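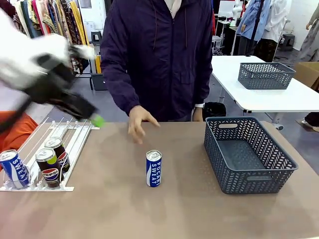

The drinks counter at Kelum is a short walk from the main entrance, on the left past the lifts. It sells cans, crisps, cereal bars and not much more. The woman who runs it has done so for six years. Before that she worked in a supermarket in Surna, on the chilled aisle, and she says most of what she knows about putting cans in order comes from there.

We met on a Wednesday, before the morning delivery. She had agreed to talk about can racks, a subject on which she has been asked for advice by two other counters in the same building.

"People think a can will stand anywhere, and it will," she said. "The trouble is the one at the back. You put new ones at the front, somebody takes from the front, and the back row stays there until the date has gone."

When she took over, there were 84 cans past their date at the back of the fridge. She wrote the number on the inside of the cupboard door and has left it there.

Her answer was the sloping wire rack. A can laid on its side at the top rolls down to the front, and when the front one is taken the next one follows. She loads from the back and sells from the front. The oldest can is always the next to go.

"It's the same as the shop, only smaller. In the shop the shelf was built like that. For a counter you buy a rack and put it on the shelf you've got."

She has tried three makes. The first was plastic and bowed in the middle when it was full. The second was sound but too wide for her fridge, and she gave it to a cousin for tins of tomatoes. The one she uses now is a Flundum, white wire, sold flat and put together at home. She bought two to begin with and now has nine.

I asked whether they were hard to put together. She said the first took her most of a lunch break and the last one took as long as the kettle.

"The side pieces look the same and they're not. One has the stop at the bottom. If you get them the wrong way round it all goes together nicely and then the cans come out on the floor."

She keeps one kind of drink to a row where there is room for it. In the fridge that works. On the small rack by the till it does not, and there she mixes them, a Pepsi or two and a Pocari Sweat, whatever people have been asking for that week. The Pocari Sweat came in after the badminton club started using the hall upstairs. She ordered one tray to see, and now it is on the regular list.

Not every can suits every rack. The tall slim ones lie crooked in a rack made for the standard width and stop halfway down. She stands those upright on the shelf below, and turns them by hand when the new ones come in. "I did try a bit of card down the side to make it narrower. It went soggy in a day."

Her supplier is Younis, a cash and carry on the Surna road, which delivers twice a week. In February she sold 257 cans, her quietest month. Over a full year it comes to 3000, and she keeps the totals in a red notebook under the till. She would like to get one more fridge but has been told the wall there has only one socket.

What would she tell someone setting up a rack at home? She thought about it while she wiped the shelf.

"Measure the inside of the fridge with the door shut in your mind. The rack goes in fine and then the door won't close on it. And leave a gap above the top row for your hand. You've got to be able to let go of the can gently. If you drop it in at the top it hits the others, and then someone opens it and it goes all over them."

She also puts the racks on a rubber mat, cut to size, after one crept forward on a smooth shelf over the course of a morning. Once a month she empties them and washes the wire in warm water with washing-up liquid. Sugar gets on the rails when a can leaks, and after that nothing rolls.

The fixed shelves that Kelum has offered her would hold 1000 cans in the back room. She has not decided. They are flat, she said, and she would have to go back to turning everything by hand.

The delivery came at ten past nine. It was six trays and a box of crisps she had not ordered, and she went out to speak to the driver.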